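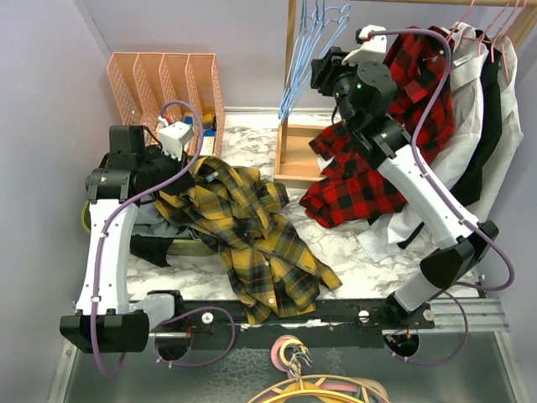

The laundry cell at Tutivura, with the plaid shirt on the table and the rail in front of it.

Tutivura opened its workshop to visitors on August 12, 2023. I went for the laundry cell, having written about warehouse picking for some years and clothing hardly at all. Entry was free and tours left every 40 minutes. Mine had 19 people in it, which was too many for the corridor.

The first stop was Zirero, the dish-sorting station. It handled plates and bowls at an acceptable pace and stopped for an operator when two bowls were nested. Rigid objects of known shape are close to a solved problem if the lighting is held constant. The guide did not claim more than that.

Clothing is a different class of problem. The cell, called Pranik, has two arms on a shared rail, a marble-patterned tabletop and a wooden rack with hangers. A shirt has no fixed shape, so the controller cannot plan from a model of the object. It has to find a collar or a hem in a heap of folds, take hold, and look again.
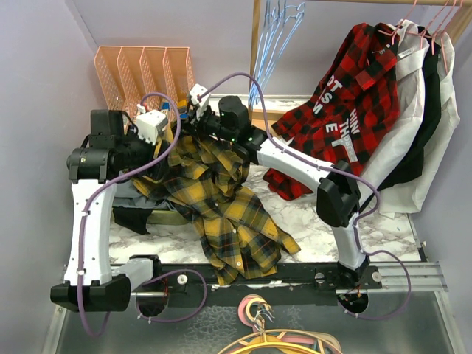
Placing both grippers near the collar is the sensible choice. The collar is the stiffest part of a shirt and gives the best reference for the shoulders. It also puts two wrists in a very small volume, and path planning there has to be conservative. Plaid helps the vision software somewhat, as the lines show how the cloth is twisted. Plain black is harder.

I asked for cycle times. The staff quoted nine minutes per shirt, from pile to hanger, over a test of 400 attempts run in January. They would not give a success rate. A person does the same job in well under a minute while talking.

The last stop was Tak, a shelf-facing unit for small shops. It was switched off for a belt change, so I have only the leaflet, which lists payload and reach but no error rate.

For a household, my answer is still no. For a shop back room with one garment type and staff on hand to clear faults, a trial could be justified at the right price. Tutivura does not publish one. The next open day is planned for January, and registration is through the front desk.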